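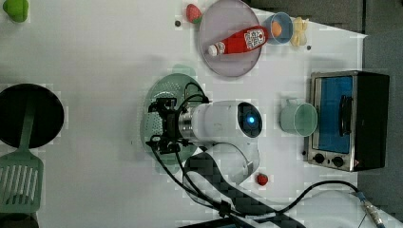
Shop Notes / Cabinets and Storage

January 9, 2021

Back on the tall pantry cabinet for the Pustberg kitchen. Both side panels are cut and the shelf pin holes are drilled on the left one. I used the Dunstan jig with the brown stop collar. The black collar slips on the bit after a dozen holes and I would throw it out, but it belongs to the set.

Finished width of the carcass is 866 mm. The drawing says inches on page one and millimeters everywhere else, so I have gone over it in pencil and everything is metric now. If you pick this up while I'm out, use the penciled numbers.

The left panel has a slight bow toward the outside face. It pulled flat with clamps against the fixed middle shelf. I want that shelf in a dado and glued, with no pins, and the back let into a rabbet. Router is still set for the dado depth. Please leave it alone until the right panel is done.

Hinges: the Zalier ones came with the wrong mounting plates. The cup fits a standard bore but the plate sits 2 mm too high and the door rubs at the top corner. Tried one plate from the leftover Eltent box and the door closed clean. There are not enough of those for both doors. Esko Hakala is going to call the supplier on Zalier and ask for the low plates. Until then the doors stay off.

Finish test on offcuts. First coat of water-based went on fine and raised the grain more than I expected. Sanded with 320 and put on the second. The piece by the window dried with brush marks, the one on the rack did not. Will try the foam roller on the next offcut before touching the doors.

Pull-out tray for the bottom section: slides are side mount, full extension. Tray front needs to clear the hinge side, so pack out that slide with a strip of the same birch ply. Did a dry fit with a scrap strip and it ran without catching.

Left to do:
Drill right panel
Cut dado, right panel
Back panel, check for square first
Toe kick, wait for floor height from the site
Edge band the loose shelves

Delivery is now set for February. The floor people are behind.

Iron for the edge banding is back in the lower drawer, cord needs tape.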